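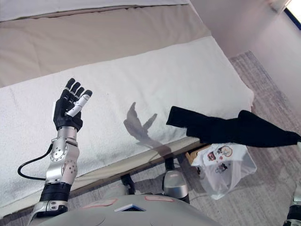
House Rules for Household Robots

Among those who buy, lease or supervise humanoid robots for domestic work, the question asked most often is no longer whether a machine can fold a shirt. It is who agreed the rules under which it does so. For three years the answer was that each supplier agreed its own. The Niltinard Code of Practice for Robots in Private Rooms, now in its second edition, is the first serious attempt by purchasers and suppliers to write those rules together.

The Code runs to 152 clauses. It has no force in law, and its authors have been careful to say so. Its influence comes from the contracts that refer to it. Emgate, which operates serviced flats and supported housing, has required compliance since June from every supplier whose machines enter an occupied bedroom. Alaoui, a laundry and linen contractor, adopted the same condition shortly afterwards.

Bedrooms receive a chapter of their own, and it is the longest in the document. A factory cell has a fence, a painted floor and a trained operator. A bedroom has a mattress that gives way under pressure, a rug with an edge, a trailing blanket and whatever the occupant has put down beside the bed. Cloth is a particular difficulty. A towel or a pair of trousers has no fixed shape, and a hand that closes on it may also close on the sheet beneath.

"The first edition was written by people who had machines in mind," said Tyra Bakke, who chaired the drafting group for the second. "We began again with the room. We asked what a careful member of housekeeping staff would check on entering, and in what order, and we wrote that down before we discussed a single joint or motor."

What the Code requires

The chapter opens with the floor. Before a legged robot approaches a bed, the person in charge must walk the route it will take and look along the full length of the bed base. Bags, boxes and shoes are to be moved clear of the working side. If an object cannot be moved, its position must be entered in the job record. Rugs may remain if they lie flat, but their edges must be checked by foot, and a robot may not be asked to turn on one while carrying a load.

The second group of clauses deals with the arms. An idle hand must be held away from the pillow end of the bed, with the fingers open. When one arm is working with cloth, the other may assist or may hold its position, but it may not begin a separate task. The drafting group debated this clause at length. Several suppliers argued that it would slow the work, and their own timings supported them. It was retained on the ground that a bystander can follow one task and will struggle to follow two.

Cables are treated with equal strictness. Any external cable on an arm must be inspected before each shift for wear at the point where it leaves the housing. Slack is permitted, as the wrist cannot turn without it, but the loop must not be able to catch on a bed frame, drawer handle or door furniture anywhere within the arm's normal reach. Suppliers must state the largest loop that occurs in use, measured with the arm in its least favourable position.

A further clause concerns light. Daylight from a side window throws strong shadows on pale bedding, and a shadow moving over white fabric can be mistaken by a vision system for a fold or for a separate item. Suppliers are required to test on white and on dark textiles, with curtains open and closed, and to report the results separately. A single combined score is not accepted.

Evidence behind the clauses

The second edition draws on 1,442 job records submitted by purchasers, the majority from short visits to make beds and sort clothing. Of these, 747 contained at least one interruption in which a person stepped in or the machine stopped by itself. Most were minor. The most frequent entry was a garment caught together with the bedding under it, followed by an obstruction on the floor that had been missed at the start.

The records have their limits, and the Code's explanatory notes set them out plainly. They come from organisations that volunteered them. The forms differed, and what one site called a stop another called a pause. Duangjai Sukprasert, who manages household services for Emgate and read a large share of the material, considers the second point the more serious.

"We had one site where every hesitation was written up and another where only damage was," she said. "If you ranked them by interruptions, you would close the wrong one. The standard form at the back of the Code is dull, and I would keep it before any other page."

That form occupies two sides of paper. It asks for the state of the floor, the textiles handled, the lighting, the name of the person in charge and the time of every intervention. Completed forms must be kept for 200 days and shown to the occupant on request.

Consent and the occupant

The clauses on consent have attracted the most comment from outside the industry. Agreement given at the start of a tenancy is not sufficient. The occupant must be asked again before each visit, and may refuse without giving a reason and without losing the service, which must then be provided by a member of staff. Cameras on the robot are to be treated as cameras in the room. Pictures gathered during a job may be used to complete that job, and any further use needs a separate signature.

Nistotska, a supplier of training and maintenance, has questioned whether smaller operators can meet the staffing costs that follow. Its written response supports the principle but asks for a transition period and for clearer wording on shared rooms, where one occupant may agree and another may not. Ms Bakke accepts that the present text is weak on this point. As it stands, the refusal of either occupant is enough to cancel the visit.

Other matters have been left for a third edition. The Code has little to say about stairs, pets or work carried out at night. It sets no limit on the force with which a hand may grip fabric, as the drafting group could not agree on a test that would give the same result on towelling and on silk. A working party on grip is to report to the drafting group in the coming year, and purchasers have been asked to submit records of torn or stretched items, with the care label attached where it survives.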